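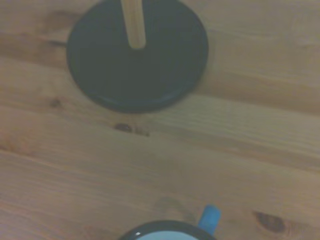 How long does a table need to stay out of use after oiling?

Leave the table alone overnight, then use it lightly for 3 days. Keep water, tablecloths and place mats off the surface until those days are over.

Reltholm Table Oil
Clear and tinted finish for indoor wood tables, desks and counters

Reltholm Table Oil is a wipe-on finish for bare or previously oiled wood. It soaks into the surface and leaves a low sheen. It does not build a film, so a worn area can be sanded and oiled by itself without stripping the whole top.

The oil is sold in one can size. One can covers 126 square feet of smooth, sanded softwood with a single coat, or 112 square feet if the wood is being oiled for the first time after paint or varnish has been removed. Old boards take up more oil at the ends and around knots, and you may want to allow extra for a top with a lot of end grain.

Shades

Clear – darkens the wood slightly, the way a damp cloth does. Suitable for any species.

Fahy – a pale tint with a small amount of white pigment. It slows down the yellowing that pine and spruce go through in a sunny room. Not recommended on oak or walnut, where the pigment settles in the pores and shows up as specks.

Suma – a warm brown tint. Works well on beech and birch. On pine it brings out the contrast between the early and late growth bands, and on wavy boards the pattern gets stronger. Try it on the underside of the table first.

Shades from the same range can be mixed. Mix enough for the whole job before you start, and stir again every time you refill the tray. Pigment sinks.

What you need

Table oil
Sandpaper, medium and fine
Vacuum or tack cloth
Short-bristle brush or lint-free cloth
A second stack of clean cloths for wiping off
Gloves
A metal container with a lid, filled with water, for used cloths

Applying

Remove wax, polish and grease. Sand with the grain, first medium and then fine, and vacuum between grits. Do not go finer than the fine paper listed on the can. Wood that has been polished too smooth takes in very little oil and the finish wears off early.

Put on a thin, even coat and work it along the boards. Wait fifteen minutes. If dull spots appear, add oil to those spots only. Wait another ten minutes and wipe everything off with clean cloths until the surface no longer feels tacky. Oil left standing on the surface will dry sticky, and the only cure for that is sanding.

Let the first coat dry overnight with a window open. Apply the second coat the same way, using less oil. For most tables 2 coats are enough. Desks and kitchen counters should get a third. The drying time given at the top of this page starts with the last coat.

Room temperature matters. Below 60 degrees the oil dries slowly, and in a damp basement it can stay soft for a week. Jobs done in August or in a heated room in winter dry on schedule as long as air is moving.

Used cloths can heat up and catch fire on their own. Put them in the water container right away and dispose of them outdoors.
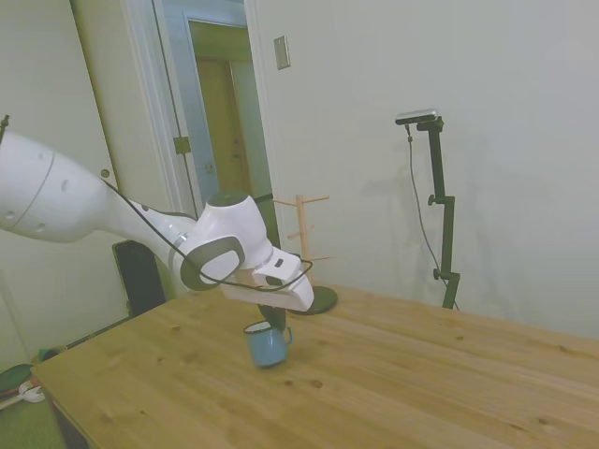
Rings and small stains are the most common reason people get in touch with us about a finished table. An oiled surface handles ordinary spills if they are wiped up within a few minutes. Drinks left to stand are harder on it, and the marks turn up wherever people set things down most often. A mug standing straight on light-colored wood is the typical case, and a coaster under it will prevent most of the trouble. If a ring has already formed, let the wood dry for a day and rub the spot with a fine pad and a few drops of oil, always along the grain. Wipe off after ten minutes. Dark rings that have gone deeper, usually from metal cans or plant pots, need sanding before they are oiled again.

Care

Wipe with a cloth wrung out in plain water. A little dish soap is fine for grease. Avoid scouring powder, vinegar and anything sold as a furniture spray, as the silicone in some sprays keeps later coats of oil from soaking in.

Re-oil the top once a year, or sooner if water no longer beads on it. One thin coat is normally enough and there is no need to sand the whole table first. Legs and aprons can go several years between coats.

Specifications

Use: indoor, bare or oiled wood
Sheen: low
Shades: Clear, Fahy, Suma
Coverage, sanded softwood: 126 sq ft per can, one coat
Coverage, stripped wood: 112 sq ft per can, one coat
Coats: 2 for tables, 3 for desks and counters
Cleanup: mineral spirits
Storage: sealed, frost-free, away from children

Ordering and pickup

Orders ship from our Steltmont warehouse. Orders received before noon go out the same day. Local customers can choose pickup at checkout and collect at the side door until 4 p.m.

Unopened cans can be returned. Mixed or opened shades cannot. Sample pouches are available in all shades, and each holds enough for a test patch on the underside of a table.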